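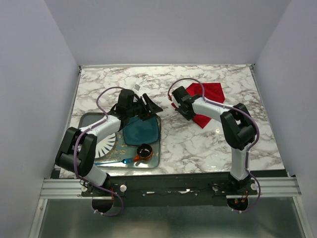

Introduced Species, Week 6: Why Some Arrivals Stay and Most Don't
Notes by Branwen Rees, 16 Apr 2024

Last week we got as far as transport. Now for my favorite part of the course - what happens once an animal gets off the boat!

The rule of tens
You'll meet this one everywhere. Start with 100 species carried to a new region. Around ten will turn up in the wild, one of those ten will breed and hold on, and fewer still will spread far enough to worry anyone. It's a loose rule and vertebrates break it all the time (mammals especially do better than it predicts), but it's a great place to start an argument.

Propagule pressure
Ugly term, simple idea: how many animals are released, and how often. A batch of 20 lizards let go once can be wiped out by a single cold night. The same 20 spread over several releases get several chances at good weather. When you read the Landeg case, look at the release dates before you look at anything else.

Lag phase
A population can sit at low numbers for years and then take off. Our worked case is the pond snail at Murnberg, found in one ditch and ignored for 32 years. Sketch the curve yourself, with time along the bottom, and mark where you think control was still cheap. Then compare with your neighbor - you will disagree, and that's the fun of it. 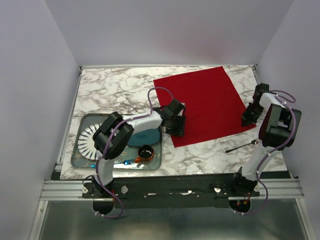

Detection
Not finding an animal is weak evidence that it's gone. If each visit to Irklow has a 30 percent chance of picking up a snake that is there, two visits still miss it about half the time (0.7 x 0.7 = 0.49). Work out how many visits you'd need to get below 5 percent.

For next time
Read the Asari chapter up to the section on islands. Bring your curve.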